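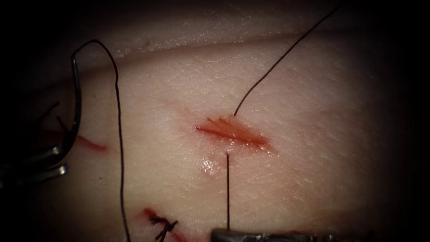
povenberg_line3
Member, Shop Floor board
Tuesday, 7:40 pm

Home | Boards | Pay & Hours | Strikes | Search

We use cookies to keep you logged in. Accept / Settings

Thread: Darkamville walkout, is the back pay offer real?

Management at the Darkamville plant says all 1,294 workers get their January wages if the line is running again by Tuesday. I've read the notice twice and can't find the word "overtime" in it. Anybody seen anything signed?

pradach_nights wrote:
No. Same company told us 28 days at the Pradach warehouse and it took 84. I wouldn't go back in on a notice taped to a gate.

hemstitch wrote:
Different situation. Pradach was run by an agency. Darkamville pays its people directly and there's a labor inspector on it now. Half the pay this week beats none, and rent is due.

pradach_nights wrote:
An inspector was on ours too. He came once.

povenberg_line3 wrote:
What half? The notice says 50 percent "as an advance." An advance on what? If it comes out of the next check then they've offered us nothing.

hemstitch wrote:
You're reading it the worst way possible. Ask them to put it in writing before you tell people to stay out.

lazăr_fan wrote:
The Lazăr mill used that same wording and yes, it came out of the next check. Maybe Darkamville is different. I'd want to see a pay stub first.

povenberg_line3 wrote:
We asked for it in writing this morning. Still waiting.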